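Minutes, Toiletries and Bags Working Group
Trostberg Residents' Welcome Scheme
Held 12/27/19, upstairs room. Minutes as typed on the night, corrections to the secretary please.

Start a little late, heating not on. Coats kept on for items 1 and 2.

1. Apologies
Three received. One more by text during item 2, noted.

2. Last minutes (November)
Agreed, with one change. Under "soap", for "unwrapped" read "wrapped". Matters arising: the cupboard key has been found, it was in the cupboard door. Leaflet reprint still with Bresmont, no date given. Chase again.

3. Stock
Toothpaste: 271 full size tubes in the cupboard at last check. Toothbrushes fine. Flannels low. Shampoo fine but too many of the big bottles, which don't go in the bag with everything else. Suggested we give the big ones to the hostel on Juvent Street and ask for small ones in return. Agreed in principle, letter to go.
Combs: still have the box of combs. No decision on combs.
Shower gel donated by the school not to be counted until sorted, several lids loose and one has leaked over the carton. Carton to be thrown out, gel wiped and kept.

4. Bags
Long item. Paper carriers have been splitting at the bottom when packed the night before. General feeling that we go over to cloth. Penner have offered 501 printed cloth bags, end of line, at a price we can manage if we take the lot. Mixed prints. Some concern about the prints being too cheerful for the men's packs, not shared by most present. Point made that a cloth bag gets kept and used for shopping after, paper goes in the bin.
Query re washing. Penner say cool wash. To be put on the leaflet if there is still time befor the reprint.
Query re handles. Bags tried at the table with handles pulled up and left down. Felt that handles should be out and on top when the bag goes on the shelf, otherwise people rummage.
Vote: take the bags. All for, one abstained.

5. Packing order and the trays
Carried on from November. At present everything comes out of the cartons straight into the bag and things get missed, the toothpaste most often as it slides under the leaflets. Proposal is one tray per packer. Tray gets filled first, looked over, then goes across to the bag. Orange trays with the grey rim, we have 7 already and can get more the same.
Tried out on the white board with one tray, one tube and one of the cloth bags.
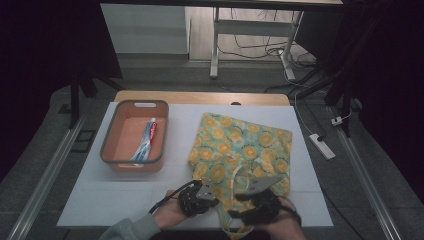
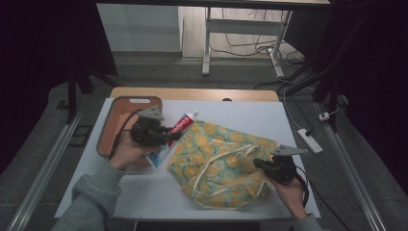

Toothpaste, orange tray and printed bag at the table, item 5.
Minutes and pictures: Solveig Söderlund, secretary

Points from the discussion, not in order:
- Tray to the left, bag to the right. Left handers may swap, but then keep it swapped for the whole session.
- Bag open towards the packer. Easier to get a hand in.
- Toothpaste goes in before anything flat. Leaflet last, down the side.
- Cloth bag doesn't stand up by itself. Suggestion of a piece of card in the bottom, felt to be a faff and more to buy. Suggestion of putting the bag inside a second tray while filling. Liked this. To be tried properly next time with a full set of items.
- Do drawstring cords get tied? Long talk. Agreed no knots, people with sore hands can't undo them. Pull closed and leave.
- White board wipes clean, keep it on the table for packing. Not to be used for teas.
- Trays to be stacked empty at the end. Last time a tube was left in the bottom of one and the count was out by one for a week.

Tray method agreed for a trial of two sessions. Review after.

6. Table and room
Request for a second table. The one from the landing will do if the leg is seen to. Someone to bring a screwdriver. Also asked that cartons are not left against the radiator.
Lighting ok. Clock is wrong, has been wrong since the clocks went back.

7. Leaflet
Wording as circulated. Two changes: take out the old phone number, and put opening times on the front. Print run 1,000, same as before, there was a case for fewer but the price hardly drops. Bag washing line to be added as under 4. Size to stay as it is so that it fits down the side of the bag without folding.

8. Money
Nearly all of the autumn collection now banked. Bag order will take a good part of it. Trays can wait till after the trial, no need to buy more untill we know. Receipts for tape and labels handed in, to be paid back. Reminder, no receipt no money, inculding for parking.

9. AOB
a) Biscuits. Rota has lapsed. New list on the back of the door, please put a name down.
b) Labels. The sticky ones don't take on cloth, came off one bag while we were talking about it. Try tie-on. Ask Penner if they do any.
c) Deodorant, spray or roll-on. Roll-on, spray not allowed at the hostel. No vote needed.
d) Thank you card to the school for the shower gel. Do not mention the lids.
e) Someone's blue scarf left from November still on the hook.

Actions
Write to hostel re big shampoo bottles: S. Söderlund
Confirm bag order with Penner, ask re tie-on labels: S. Söderlund
Chase Bresmont re leaflet, send two changes plus washing line: stock group
Wipe down shower gel, new carton: stock group
Screwdriver, landing table: whoever is up first
Full set of items out ready for the two-tray try: packing group
Card to school: left open, volunteer wanted

Next meeting same room, date to be sent round. Please bring mugs back.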